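Garder une vieille tour ou racheter ?

TizianaMarino
Bonsoir à tous. Mon beau-père tient à sa vieille tour Dell, où il a rangé 2000 partitions scannées et toute sa correspondance avec l'atelier Sartori. Elle rame, elle souffle, et mon mari voudrait la porter à la déchetterie avant juin. Moi, ça me fend le cœur ! Vous la garderiez, vous ?

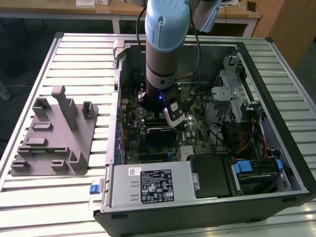

Re : Garder une vieille tour ou racheter ?

Cello
Bonsoir Tiziana, et bienvenue ! Garde-la, bien sûr. J'ai offert une seconde vie à la mienne pour 41 euros, avec un SSD d'occasion et un coup de pinceau sur les ventilateurs.

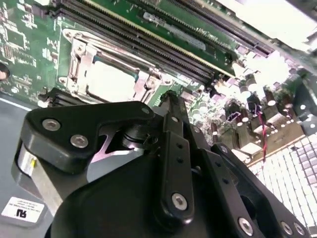

Elle me sert encore tous les soirs pour le courrier et la généalogie — je n'en demande pas plus, et je crois que ton beau-père non plus.

Pultton
Pas d'accord avec Cello, que j'aime bien pourtant. À 70 euros, on trouve des reconditionnés garantis, plus petits et bien plus silencieux. L'attachement, je comprends, mais les partitions se copient en une soirée sur un disque externe. 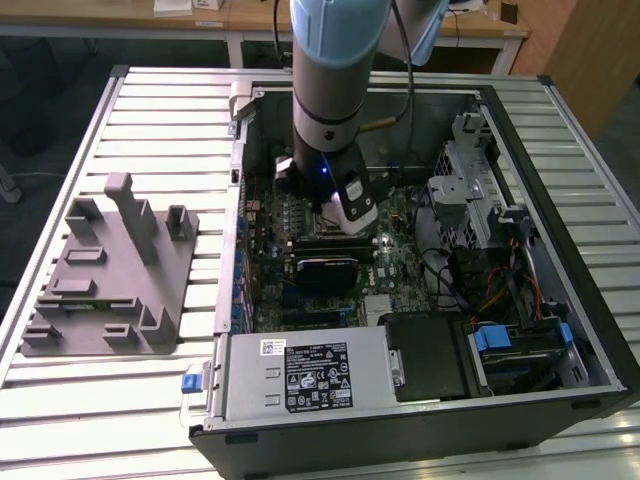

Boîtier couché, panneau latéral retiré.

Copie d'abord, décide ensuite, et surtout n'efface rien avant d'avoir rouvert quelques fichiers au hasard.

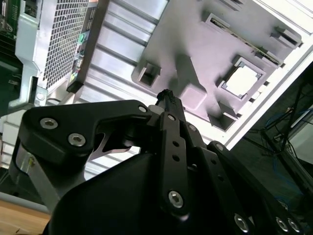
Brinach
Je rejoins Pultton pour la copie, et Cello pour tout le reste. Mon père a gardé sa machine jusqu'au bout et il en était très heureux, le pauvre. Si tu nettoies l'intérieur, prends ton temps avec la tôle : entre les reliefs rectangulaires et les découpes, un chiffon accroche vite, un pinceau souple passe mieux. Et pas d'aspirateur, je t'en prie !

Pultton
L'aspirateur, je l'ai passé pendant 7 ans sans rien casser...

TizianaMarino
Merci, vous êtes adorables. On copie tout ce soir, et pour la déchetterie mon mari attendra.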